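**Room report, Firamwood workshop — final version, 4/27/25**

So my part of the project was the room. Everyone else in our group picked the fun topics (storage, signage, one whole report on the sink!) and I ended up with the big brick-walled workshop we share at Firamwood, and I have to say I got pretty attached to it.

The question I started with was simple: why does everybody pile up at one end of the place when there is so much floor? I went in on 18 different afternoons, starting in February, with a notebook and a floor plan I drew on graph paper. Every time I saw somebody set a bag down, stop to talk or start working, I put a dot on the plan. By the end I had 277 dots, and my pencil was a stub.

### What the dots showed

Most of them hug the walls. People like having something behind them, I guess, and shelves pull people in even more, even the ones with hardly anything on them. The middle of the floor is for walking and for standing in little groups, and then it clears out again.

Light matters too, but less than I expected. I thought folks would go straight for the spots under the fixtures. A few did. When I asked, five people told me they had never thought about the lights at all, and one of them had been coming since the Mussa building closed.

Sound was the thing I didn't plan for. Brick and a wood floor make the place pretty loud once more than a couple of conversations get going, so I added a column for it halfway through. That means the early afternoons have no sound notes, and I'm sorry about the gap — I would do that part over if I could.

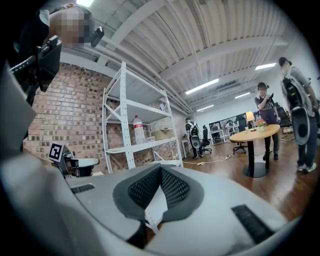
The shelving was where I changed my mind the most. My first draft said to move it all to the far end and free up the wall. After watching for a while I think it should stay put, but I'd tie a label on each level so things stop wandering. Skunder sells a clip-on kind and our whole order would come to 80 dollars, clips included. The paper ones we tried at Julisholm curled up and fell off in a week, so please not those again!

I'd also love a bench or two along the brick. My graph paper plan is stapled to the back, with the benches in green and the dots in pencil (sorry about the smudges).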